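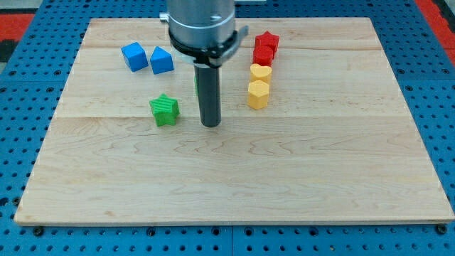
Night Producer, Breaking News Desk
Trister Media, Prillstead office

Somewhere in the world, at 3 in the morning our time, a crowd is gathering outside a parliament and a police spokesman is declining to comment. We need someone awake for it.

Trister supplies rolling coverage to 51 regional newsrooms, most of which turn their lights off at a sensible hour. The night producer watches the wires, decides what matters and has a clean, checked story up before the breakfast programs start ringing. You will work with one sub-editor and a coffee machine of uneven temperament.

The job
- Run live pages on protests, elections, court rulings and the occasional collapsing government
- Verify footage before we publish it, including the footage everyone else has already published
- Write headlines that are still true by lunchtime
- Brief the day team in 14 lines or fewer. They won't read the fifteenth.

You'll need
- Solid experience on a daily or online news desk
- A working knowledge of media law, especially contempt and defamation
- The nerve to tell a senior editor that a rumour is a rumour
- A second language would be lovely. Sarcasm has been claimed on previous applications and doesn't count.

Pay is at the Mollel agreement rate plus a night loading, which we concede won't buy back your social life. Shifts run four on, four off. The contract goes to the end of June, with a fair chance of renewal if the world stays as it is.

Send a CV, two pieces of work and one page on a story you decided not to run to the Ketov Street office by 11 September 2025. Late applications will be read with interest and then declined.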